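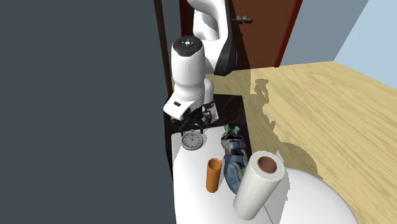

Every few months another set of good-practice rules for robot testing lands in my inbox, and every few months I read it hoping to find a sentence I couldn't have written myself. The latest comes from Grelel, a small outfit that would like its guidelines to become the standard for simulated grasping trials. It runs to 314 clauses. I have read all of them, one while waiting for a dentist.

Let me be fair first. Some of it is good. The section on naming objects is overdue, and so is the demand that failed runs stay in the log. I have seen too many reports where the failures quietly went missing and a lovely success rate took their place.

My trouble starts with the number 1000. Under the Grelel rules, a gripper policy is "verified" once it has been through 1000 simulated trials with a pass rate the authors chose themselves. Why 1000? The document doesn't say. I asked Samina Khokhar, who sat in on the drafting back in May, and she told me the first version had 200 and somebody thought it looked thin. I believe her, and I don't think she meant it as a defense.

A big count tells you very little if the trials are all alike. Take a stopwatch lying flat on a white table. It's a nasty little object to pick up: a round case, a ring and a crown at the top, two buttons sticking out at angles. Where the fingers go matters a great deal.

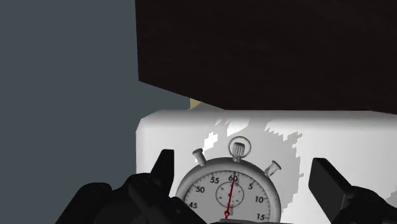

Come at the case from the wrong side and a finger can land on a button. Does that count as a pass if the watch ends up in the air? Under the rules as written, it does. Nothing is said about which parts of an object may be touched, or how hard. Lifting is the whole test. I wouldn't hire a person on those terms.

Then there's friction, which gets one clause. The team behind the Janjua benchmark at least makes you report the friction values you used and run again with them changed. When the people at Ferno did that with their own policy, 607 passes turned into something they preferred to discuss over the phone. The Grelel text asks only that the settings be "realistic." Realistic according to whom? A simulated sandal bends exactly as much as its author lets it, and plenty of them don't bend at all.

I'm told all this will be fixed in the next edition, and that a rough standard is better than none. I'm not so sure. Once a word like "verified" gets into a sales sheet, it stays there, and the buyer at Jirnia who reads it won't go looking for clause 212 to see what it covers.

So I would drop the word. Call it "simulated, 1000 trials, lifting only" and let people ask their questions. It would also help to publish the trials that went badly, with the settings attached, before adding a single new clause.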